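I moved into my place in Vurnville in December with 42 boxes and one tiny kitchen -- and the water bottles have been out on the counter ever since! I did buy a shelf for them. It cost me about 200 bucks and it's still at my sister's.
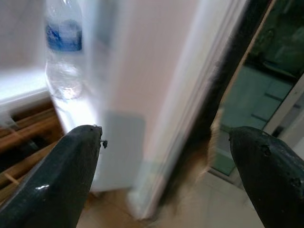 A water bottle by the white ledge, with wooden slats underneath.

My new rule is one bottle out at a time, and the rest go down low, where the heavy stuff belongs anyway. It's been a week. My counter looks bigger already -- ask me again next month.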